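I'll admit I put off writing about the Cevon fitted sheet for a while, mostly so I could sleep on it properly first. I bought mine in September from the little Ocampo outlet (the one with the squeaky door!) and I've been through a good many nights and washes with it since then. My old set was a Tusitz, which I loved dearly until the elastic gave up on one corner and I spent every morning wrestling it back down.

The Cevon is softer than I expected, a bit like a well-worn shirt, and the pockets are nice and deep. I do wish the care tag weren't so scratchy, and it took 3 washes before that new-fabric smell went away. My friend Kamonchanok Saithong has the Gredivari version and swears hers is cooler in summer, which may well be true, but she also paid almost 2000 for the set and I just couldn't bring myself to do it.
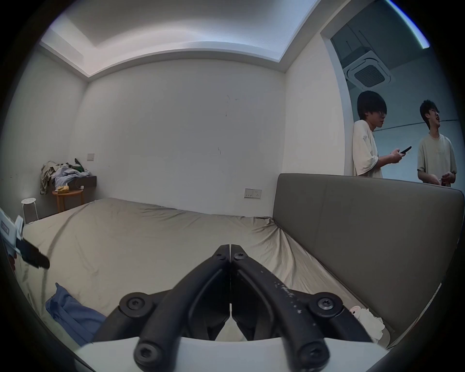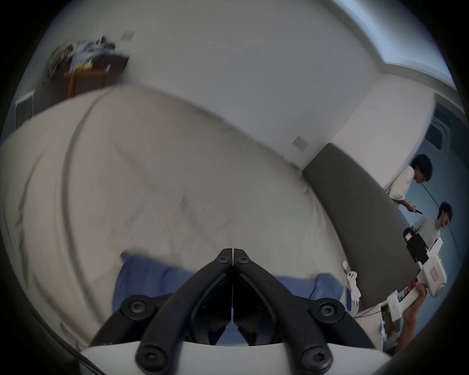 Does it need ironing?
I've never ironed mine. It comes out of the dryer with plenty of creases, and if I get it on the bed while it's still a little warm, most of them relax by evening.

As for the elastic, it goes all the way around, and so far it has stayed put even with my tossing and turning (and I am a terrible sleeper, just ask my husband). I'd buy it again, and I'm already eyeing a second one for the guest room if the outlet gets more in.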